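Laundry Room Tips: Before You Budget for a Folding Robot

Updated September 9, 2023

I get asked whether a pair of robot arms will ever take over the hanging and folding. Maybe. I'd keep the checkbook shut until you've gone through these.

1. Measure the table first
Two arms need a lot of elbow room for one shirt's worth of cloth. Sellers quote the arms and leave out the table, the rail and the walls. Put tape on your floor and live with it for a week.

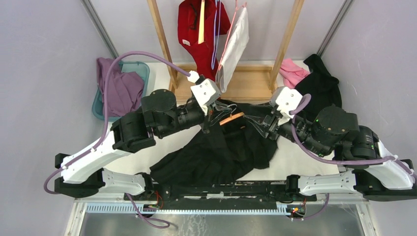 2. Ask for dark clothes
Every sales clip I've watched uses a bright, stiff towel. Ask to see something black and limp go onto a hanger, start to finish, with no cuts. The Vomenton quote I got in May ran to 7 pages and never mentioned fabric. 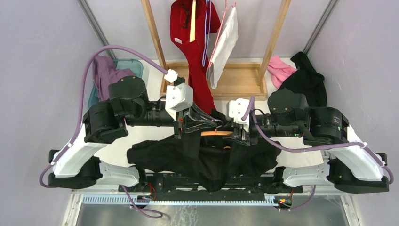 Mirjam Auer wrote in to say I'm too hard on these things, and that a slow machine is fine by her if it works while she's out. Fair enough — but get the price of a service visit in writing before you go out.

3. Budget for the small parts
Finger pads wear. Cables get tugged. Set money aside for both, and find out whether you can swap them yourself with a plain screwdriver.

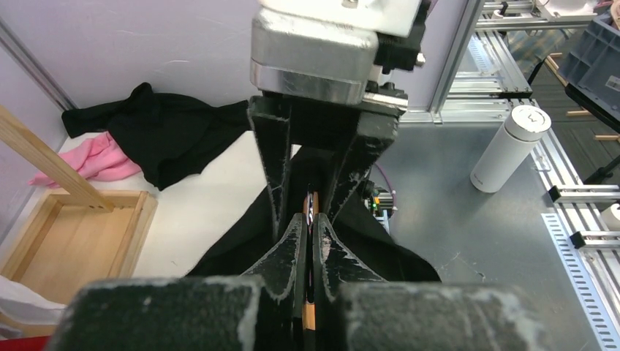 Sornia wanted $39 for one set of pads when I asked, and shipping was extra. Two sets a year is my guess, and I'd plan on more if you wash a lot of denim.

4. Price the dull alternative
A wooden rack, clothespins and a basket cost very little. Compare that with $898 for a single used arm, no gripper. 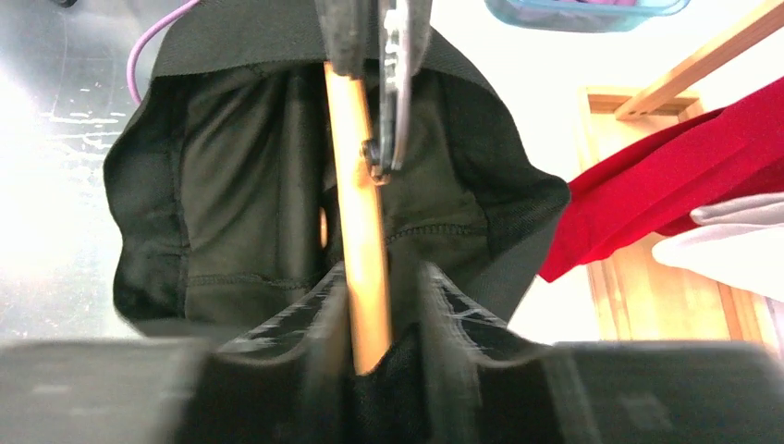
Black garment with a wide woven band, held by the gripper.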